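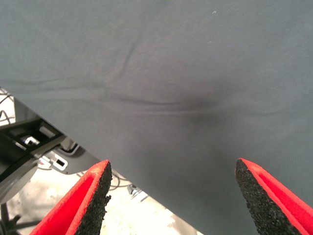 Vol. 17, No. 2

The Cammont Discrepancy

The water meter at the Cammont pumping station recorded 1,743 units for February. The meters in the town below it, added together, recorded 30 fewer. Graham Birkett entered both figures in the ledger, drew a line under them, and wrote the difference in the margin in pencil.

A difference was expected. Pipes leak, meters age, and the fire department opens hydrants without telling anyone. The difference at Cammont had never been smaller than 28 or larger than 33. Birkett had inherited the ledger from a man who had kept it in ink, and the ink said the same thing, page after page, back to the year the station was built.

Amber Horrocks arrived from the regional office at 9:40 in the morning with a hard case and a form. The form authorized her to close the discrepancy. She put it on the desk and asked for the valve plan.

"Which one?" Birkett said.

"The current one."

He gave her the plan from the second drawer. It showed the main leaving the station, dividing at Sarko Street, and dividing again below the school. Each branch ended in a small square, and each square had a number that matched a meter. She checked the squares against her list and initialed every page.

"Where do you lose it?" she said.

"Between here and Sarko Street."

"You've isolated it?"

"My predecessor did. I repeated it my first year. Close the valve at Sarko, and the station meter still turns. It turns at the same rate day and night."

"Then it's a leak."

"A leak gets worse," Birkett said.

She wrote that down, although there was no box for it.

They walked the line before lunch. The main ran under a gravel track with a drainage ditch on one side and a sheep fence on the other. Horrocks carried a listening rod, a steel bar with a brass cup at the end, and every 20 paces she set the point on the ground and put her ear to the cup. Birkett carried the case. At the first culvert she heard flow. At the bend she heard flow. Halfway between the bend and the street she stopped, moved the rod a foot to the left, and listened for a long time.

"It divides," she said.

"Not on the plan."

"It divides, and one side goes downhill."

Downhill from the track there was a field, and below the field there was the old village of Nadar, which had been emptied when the upper reservoir was built and then, after a change in the engineering, never flooded. The houses had been left standing. The roofs had gone first, and the county had taken the slate from the ones that hadn't. There was no road to it now. Birkett pointed out the church, which had kept most of one wall.

"Was it connected?" Horrocks said.

"Before it was cleared. The branch was capped. There's a certificate."

"Have you seen the cap?"

"I've seen the certificate."

They climbed the fence. The ground was firm and the grass short. Horrocks used the rod as they went, and the sound kept to a straight course between the gateposts and the first of the houses. It passed under the street. It passed the pump, which had no handle, and the trough, which held dead leaves. At the last house on the left it turned in under the doorstep.

The house had no door. Inside there was a floor of packed earth, a hearth, and a stone sink under the window. A pipe came up through the floor beside the sink and ended in a tap. The tap was closed. Fixed to the pipe at knee height was a meter of a pattern Horrocks knew only from the training manual, a Plurkovus two-dial, discontinued before she was born. She knelt and wiped the glass with her sleeve.

The small dial was moving.

She put her hand on the tap and tested it. It was fully closed. She felt along the pipe to the floor, and along the floor to the wall, and set the rod at each corner of the room. There was flow into the house. There was no flow out.

"Read it to me," Birkett said. He had opened the ledger on the windowsill.

She read him the figure. He turned back through the pages, adding the pencil numbers in the margins, month on month, his own and then the other man's. It took him most of an hour. Horrocks sat on the doorstep and filled in the parts of the form that concerned access and weather.

"It agrees," he said.

"To what tolerance?"

"It agrees."

She came in and checked his addition. He had made one error, in a November, and had corrected it.

The form offered two outcomes. Under the first, the loss was located and repaired. Under the second, it was attributed to the age of the network and written off. Horrocks read the notes on the back, which covered hydrants, theft, and frost. Then she took the valve plan out of the case and unfolded it on the sink. With Birkett's pencil she drew a line from the main, across the field, and through the village, and at the end of it she made a small square.

"It needs a number," Birkett said.

She copied the serial number from the meter. He wrote it at the bottom of the column of consumers, on the line below the school, and entered the reading beside it. The two totals were now the same. He rubbed out the figure in the margin and blew the crumbs off the page.

"Who gets the bill?" he said.

"The occupier."

She made it out at the station that afternoon — two copies, standard rate — and Birkett walked back down before dark and left one under the tap.

It was paid in March.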